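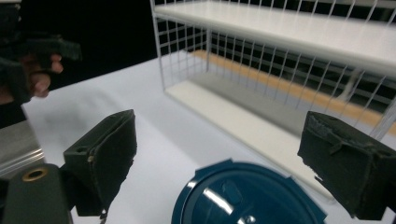 The Lid Drawer, Emptied

Every November the kitchen at Plundell gets its reckoning, and this year it was the turn of the plastic lids. I had been promised a quick job. I was still there at suppertime.

The rule, set by Agata Barbieri and not open to appeal, is that a lid with no container goes out. Gaetano Piras proposed a period of mourning first and was given the sponge.

The teal one, on the white table by the wire shelf. Round, glossy, a little tab on the rim for getting it off again. It fits nothing we own, and I have tried it on the sugar bowl.

The mesh shelf itself is white, like the table, so anything with a color looks like it's waiting to be interviewed. Lids that pass will live on it. Bowls go elsewhere - Agata has views about bowls.

Final tally: 40 lids in the drawer, 12 with a partner. The teal one has been given until spring, on the strength of its looks.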